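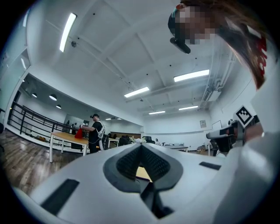

Tuesday, late

Got in a bit after eight and put my bag in the bottom locker again, as the top ones were taken. The upstairs level warms up before the rest of the building does. By ten I had my sleeves pushed up, and by lunch I was wishing I'd worn something thinner.

Spent the morning at the table. The work is not hard but it is slow, and my shoulders know it. I did two long stretches with a tea break between them, then a shorter one before lunch. I need to stop leaning in so much. A higher stool might fix it – there's one in the Skov catalogue for $89, and I'll ask whether they'd pay for it.

The lights got to me a bit today. I like how bright it is up there for close work, but by three o'clock I had a dull ache behind my eyes and went down the stairs to stand outside for a while. It was grey and windy, and the colour was coming off the trees along the car park. Felt better after.

Lunch was leftover rice and the last of the pumpkin. Ate it on the bench near the door.

Missed the 63 home by a minute and took the 97, which goes the long way past Ledila and the pool. Got some reading done, so no great loss.

Washed my hair, put a load on, paid the phone bill. Still have to ring the dentist. Tomorrow I'll take the thin grey jumper and a proper water bottle.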